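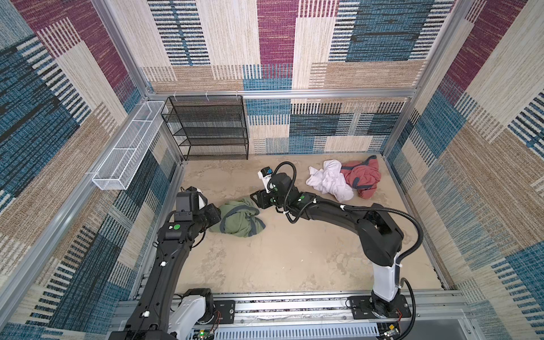
Woven Wall Coverings: Routine Care

Heavy woven textiles collect dust in the weave long before it can be noticed from across a room. The Beltiseck Household Service advises residents to vacuum hanging fabrics every 2 months with a soft brush, working from the top down at low suction. Multicolored patchwork patterns, such as cream panels set beside magenta and navy, require additional caution when damp, as dark dyes may run into pale ones. Test each color separately with a white cloth and cold water before any spot cleaning.

For light marks, dissolve one teaspoon of mild soap in 200 ml of water. Apply the foam only, blot, and allow to air dry. Do not rub, and do not use bleach or a steam iron.

Stored pieces should be rolled with the face outward around a cardboard tube and wrapped in clean cotton. Plastic bags are not recommended. Check for moths in November and again in spring.

Care sheet 1135 covers rugs and stair runners. Printed copies are available at the Urnen office.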